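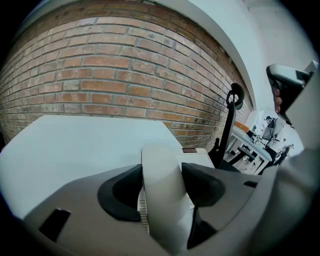 Drirelance ouvre ses portes une fois l'an, en septembre, et demande aux visiteurs d'arriver à l'heure. Nous étions 28 sur la liste, 32 dans l'escalier. Les badges avaient été imprimés pour 28, si bien que j'ai passé l'après-midi sous le nom d'un certain Kyriakidis, que personne n'a jamais réclamé.

La maison travaille sur la manipulation, c'est-à-dire sur l'art de faire prendre un objet à une machine sans que l'objet ou la machine en souffre. On nous avait promis l'avenir de l'automatisation. L'avenir tient à l'étage, entre un mur de briques rouges et des tables blanches, avec des fauteuils de bureau noirs comme on en trouve dans n'importe quel cabinet comptable. Un monsieur venu de loin cherchait des yeux le grand bras articulé de la brochure. Il a eu droit à une pince grise tenue à la main.

Eirini Triantafyllou, qui menait la visite, a commencé par les noms. Le projet principal s'appelle Pisoteo, l'autre s'appelle Pasta, et elle a refusé de dire pourquoi – « il y a eu un vote ». Pisoteo consiste à faire exécuter des gestes ordinaires par des gens équipés de pinces, puis à confier les enregistrements à un programme qui devra se débrouiller seul. Pasta, c'est la même chose pour les objets mous. Les objets mous ont leur propre budget, et à entendre le soupir d'Eirini, ils le méritent.

La démonstration devait durer 35 minutes. Elle en a duré nettement plus, car tout le monde a voulu essayer. On croit savoir prendre un objet sur une table, on le fait depuis l'enfance, et voilà qu'avec deux mâchoires en guise de doigts on redevient un nourrisson appliqué. J'ai mis trois tentatives à soulever un petit emballage. Mon voisin, ingénieur à la retraite, a expliqué à la cantonade ce que je faisais de travers, puis a fait tomber le sien.

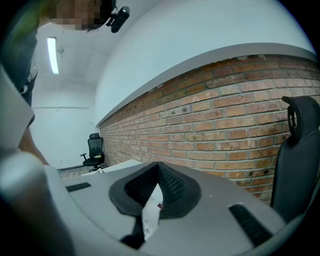 Pourquoi ne pas programmer directement le robot ?
Parce que décrire chaque geste à l'avance prend un temps fou et que la description ne vaut plus rien dès que l'objet change de place. Montrer le geste de nombreuses fois, avec ses variantes, donne au programme de quoi s'adapter.

La réponse a satisfait presque tout le monde. L'ingénieur à la retraite a pris des notes, ce qui chez lui ressemblait à une menace.

La visite s'est terminée à 17 heures devant un café tiède, servi par des humains. J'ai rendu le badge de Kyriakidis à l'accueil, où on m'a remercié d'être venu et inscrit d'office, sous ce nom, à la lettre d'information.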